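引っ越しのあとの部屋のことを、少しずつ書きます。長くなりますので、興味がある方だけ読んでください。日本語が変なところは、すみません。

前の家はファトルム(Fatholm)という古い建物の4階でした。エレベーターがなくて、猫のキャリーを持って病院へ行くのが毎回たいへんでした。今の家は1階です。それだけで決めました。

新しい部屋は壁が白くて、床は灰色と茶色がまざった木目です。写真で見たときは少し冷たい感じかと思いましたが、住んでみると落ち着きます。猫の毛も目立ちにくいです(少しは目立ちます)。

問題は、物の場所がまだ決まっていないことです。箱から出すのは早く終わりました。でも出した物を、どこに置けばいいか分かりません。だから今は、床の上とテーブルの上が全部「とりあえずの場所」になっています。

「とりあえず」という日本語を、私は引っ越しの前まであまり使いませんでした。今は一日に何回も言っています。

最初に困ったのは電子レンジです。キッチンの棚に入れるつもりでしたが、棚の奥行きが足りませんでした。測ったときは本体だけ測って、後ろのすきまを忘れていました。説明書には、後ろと上を少しあけてくださいと書いてあります。

棚を買いかえることも考えました。お店で見た棚はプラリッツ(Pralitz)という名前のシリーズで、形はとても好きでした。でも配達だけで1,375円かかると言われて、一度帰って考えることにしました。まだ考えています。

それで、電子レンジはテーブルの角にいます。こげ茶色の四角いテーブルで、脚は白い金属です。食事のためのテーブルですから、レンジが角にあると、食事の場所がせまくなります。でも一人で食べる分には足ります。

中もまだ片づいていません。ベージュのトレーが回るお皿の上にのったままです。トレーの場所もないので、レンジの中がトレーの場所になっています。使うときは毎回出さなければいけません。これはよくない習慣だと自分でも思います。 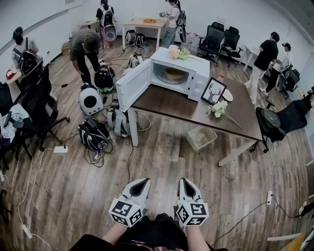 片づけの途中。レンジの上の花も、まだ場所が決まっていません。

花は、うすいピンクとクリーム色の花束と、茎の長い白い花の、二つあります。花束のほうはレンジの上、白い花はテーブルの手前のほうに置きました。花びんを入れた箱がどれか分からなくて、花の場所だけ先に決めようとしたのですが、それも決まりませんでした。

レンジの上に物をのせるのは、本当はよくないです。熱が出ますし、花にもよくないでしょう。レンジを使う前に必ずどけること。これは自分へのメモです。

もう一つ、猫がいる家の方は知っていると思いますが、花は種類に気をつけなければなりません。ユリの仲間は猫にとても危ないです。花びんの水を飲むのも危ないと、前に病院で教えてもらいました。私は花を買うときも、もらうときも、名前を必ず確認します。名前が分からない花は、猫の部屋には入れません。

猫は今、奥の部屋で待っています。こちらの部屋が片づくまで、ドアは閉めておきます。ひもやコードが床にあると、うちの猫はすぐかみますので。

黒いふちの額は、鹿の頭の影絵のような絵です。白い背景に黒い鹿で、角がとても立派です。前の家では玄関にかけていました。新しい家の玄関はせまくて、かけるところがありません。今はテーブルに立てかけてあります。

壁にくぎを打っていいかどうか、管理会社のタラー(Tallar)に質問のメールを書きました。細いピンならいいです、という返事でした。でも額は重いので、細いピンで大丈夫か心配です。床に置いて壁に立てかける方法もありますが、猫が倒すでしょう。

赤いふたの小さいびんと白い丸いお皿は、キッチンに戻すだけの物です。それなのに二日間ずっとテーブルにあります。戻す場所がある物ほど後回しにしてしまうのは、どうしてでしょうか。

テーブルの下のベージュのかごは、プラスチックで軽いです。こういうかごは、引っ越しのときに本当に役に立ちます。分類できない物を全部入れて、あとで考えることができます。ただし「あとで」がなかなか来ません。

さて、いちばん多く聞かれることを書きます。キャリーリュックのことです。「猫は何匹いるのですか」と聞かれます。一匹です。

なぜ増えたかというと、保護猫の手伝いをしている友人たちから使わなくなったものをもらったり、安い中古を見つけて買ったりしたからです。一つ434円で買ったこともあります。洗ったらきれいになりました。

持っている方も多いと思いますので、形ごとの感想を書いておきます。

白くて丸い窓のもの。窓が黒っぽい網になっていて、空気がよく通ります。床に置いてもまっすぐ立つので、しまうときに楽です。病院に行くときは、私はこれをいちばん使います。

黒いドーム型で、下に緑の線が入っているもの。丸いので見た目はかわいいですが、棚に入れると場所を取ります。上に物を重ねることもできません。収納のことだけで言えば、いちばんむずかしい形です。

黒に白い曲線の模様が入ったもの。これは今、横に倒れていて、黒いケーブルが巻きついています。ケーブルの整理とキャリーの整理を、同じ日にしたのが失敗でした。先にケーブルをまとめて、それからキャリーを動かすのがいい順番です。

灰色と白のもの。肩のひもが長くて、いつもからまります。使わないときはひもを中に入れて、ファスナーを閉めるといいです。知っているのに、していません。

小さい白と黒のもの。うちの猫には小さいのですが、タオルやおやつを入れて避難用の荷物にしようと思っています。これだけは玄関の近くに置く予定です。

残りをどうするか、まだ迷っています。二つは手元に残して、ほかは必要な方にゆずるつもりです。前に調べたら、一つ2,000円くらいで売っている人もいましたが、私は保護団体に聞いてからにします。急いで売る理由もありません。

ゆずる前にすることを、忘れないように書きます。中のマットを外して洗う。網に穴がないか見る。ファスナーを最後まで開けて閉めてみる。中にある短いひも(首輪や胴輪につけるもの)の金具を引っぱってみる。においが残っていたら、窓の近くに一晩置きます。

香りの強い洗剤は使わないでください。猫がいやがって、中に入らなくなることがあります。私は一度これで失敗して、もう一度洗いました。

明日の予定です。朝は花びんの箱をさがす。昼までにケーブルを全部まとめて袋に入れる。午後は床のキャリーを壁のほうへ移して、掃除機をかける。夜はテーブルで、ちゃんと座って食べる。

テーブルの向きも直したいです。今は部屋に対してななめになっています。まっすぐにするか、このままにするか。まっすぐのほうが広く使えると思いますが、ななめも少し好きになってきました。

メールで「シア(Xia)の収納箱はどうですか」と教えてくださった方、ありがとうございます。サイズの表を見ました。キャリーは入りませんが、ケーブルには良さそうです。かごの中身を全部見てから、いくつ買うか決めます。

レンジの棚のことは、知っている方がいたら教えてください。ほしいのは、奥行きが深くて幅がせまいものです。高さは77センチまでなら、窓の下に置けます。

今日はここまでにします。奥の部屋で猫が鳴いていますので、ごはんをあげてきます。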